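Fuvmont to Supply Replacement Window Hardware for Lindholm Apartments

24/06/2021

Fuvmont has signed a supply agreement with Clarkance, the property manager of the Lindholm apartment complex, for the replacement of window hinges and locking handles in 300 units. The agreement covers parts, installation drawings and on-site training for the maintenance crew.

The existing hinges date from the original construction. An inspection by Dadex, an independent testing firm, found wear at the lower pivot in 58 units and recommended replacing the full set instead of individual parts. The new hinge is stainless steel, accepts the existing screw pattern and is rated for sashes weighing up to 8 kg.
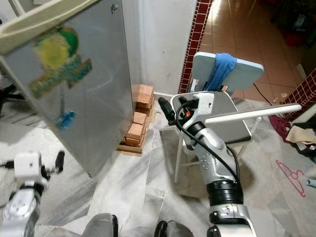 Installation will proceed one floor at a time. Residents will receive written notice five days before work begins in their unit and are asked to clear the sill and the floor directly beneath each window. Sashes will be rehung the same day they are removed.

"The screw pattern was the deciding item," said Hortensia Tamayo, product manager at Fuvmont. "Drilling new holes in the frames would have meant sealing the old ones, and the schedule did not allow for it."

Octavio Puma, building services manager at Clarkance, said the final floor is scheduled for October. Removed hinges will be sorted by metal and sent for recycling.

Technical data sheets are available on request from Nosipho Khumalo, Fuvmont press office.

14 shares
0 comments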